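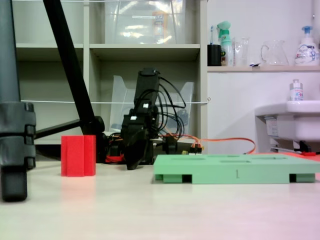

Figure 2. Red foam block and mint-green tray on a light-coloured tabletop.

4. Everyday words for pale greens

4.1 Why the pale greens are worth a section to themselves

Anyone who has ever stood in a paint shop with a relative will know that strong colours cause very little trouble. A red is a red, more or less, and although our speakers in Griltstead and Juslow did sometimes reach for "pillar-box" or "tomato" or (rather nicely) "school jumper", they nearly always put the plain word red in the same breath. Pale greens are another matter altogether. The colour we are calling mint green throughout this paper, the sort that sits beside the red in Figure 2, is one that people will happily argue over for a whole cup of tea, and we would like to spend a little time on those arguments before moving on to the age groups in Section 5.

Readers may remember from Section 2 that the 114 speakers were not given a list of words to choose from. They talked about rooms they had lived in, things they had painted or meant to paint, and the colours of objects they were fond of. We then went through the recordings and took out every expression used for a pale green. There turned out to be 27 of these once spelling and small slips of the tongue had been set aside, and that is a great many for such a narrow stretch of colour. By way of comparison, the strong reds brought out far fewer expressions, most of them used once by a single speaker and then dropped.

4.2 Mint and its neighbours

The word mint itself is the favourite in both places, but it doesn't travel alone. Speakers like to lean it against something else: minty, mint-ish, a sort of mint, toothpaste mint, mint as in the ice cream and not as in the plant. This last distinction matters a good deal more than we expected when we began. For the keen gardeners among our speakers, the leaf is a middling, slightly dull green and the pale colour on a bathroom wall has no business being named after it. One woman in Juslow was quite firm that whoever first called that colour mint had "never picked any". She used the word all the same, four minutes later, when describing her sister's kitchen.

Then there are the hospital words. Older speakers in Griltstead use hospital green, clinic green and now and again dentist green for something very close to what their grandchildren call mint, and the feelings attached are, as one might guess, not at all the same. We were struck by how often a change of word went along with a change of mind about the room. A hallway remembered as hospital green was draughty and smelled of polish; the same hallway, once the speaker had warmed to the subject and begun to recall who used to come through it, could become "that lovely soft green" without a brush having been lifted. Olmedo, who carried out most of the Griltstead conversations, noted several such shifts in her field notes and suggested that we mark them separately, and they appear with their own sign in the transcripts.

Peppermint, eau de nil, pistachio and duck egg make up most of what remains. Duck egg gave us a real headache. Roughly half of those who used it meant a blue, and the rest meant a green, and within several households the two meanings were living quite peacefully side by side. Husbands and wives who had painted a room together would discover in front of the recorder that they had been calling it by the same name for years and seeing it on different sides of the line.

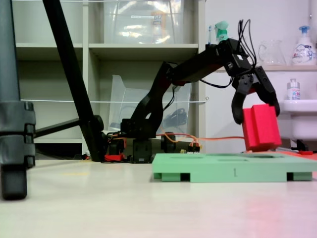

We did wonder whether paint cards might be behind some of this. Haltura, the decorating shop that serves both communities, has kept its old cards in a drawer behind the counter, and the staff were kind enough to let Carrasco sit with them through several afternoons in July. The cards show that names come and go much faster than the colours they belong to. One pale green kept its place on the card under two names in turn, and customers of a certain age still ask for it by the first. The shop has learnt to answer to both, and one assistant told us that she simply mixes whatever the customer's mother would have meant.

It would be tempting to conclude that the cards teach people their words, and Casado makes a case of that kind for the blues. Our own material is less tidy. Plenty of speakers who had never bought a tin of paint in their lives, having always rented or having always left that side of things to somebody else, used peppermint and pistachio as easily as anyone. Sweets, ice cream and knitting wool seem to be at least as good a school for colour words as the decorating trade, and wool in particular deserves a study of its own. The knitters in our group had the sharpest ears for each other's mistakes of anyone we spoke to, and their corrections were always offered with great courtesy.

4.3 Hedges, apologies and small repairs

A pale green is very seldom named straight out. In the passages we looked at most closely, 3000 words taken from the longer conversations in both places, the colour word is regularly wrapped in something soft: "I suppose you'd say", "my mother would have called it", "don't quote me". Speakers hand the word over as though it might be handed back. Where red comes up in those same passages, such wrapping is close to absent, and speakers carry on with their story without so much as a pause.

We read these hedges chiefly as politeness. People know very well, from long experience of cushions and bridesmaids' dresses, that the person opposite may have another word ready, and they leave the door open for it. Often the listener does step in, and what follows is a short and friendly bargaining in which a third word is settled on that neither would have used alone. "Sort of pistachio, then" is a typical ending. These agreed words rarely last beyond the conversation, and when we went back to some of the same speakers later on, nearly all had returned to the word they started with.

There is one family in Juslow where the agreed word did stick. They say "caravan" for any pale green, after a holiday that the youngest members are too young to remember, and the youngest members say it too. We have kept caravan in the table under family terms, together with Auntie's gloves and the bus station colour, and we return to all three in Section 5 when we look at how such words pass from grandparents to grandchildren.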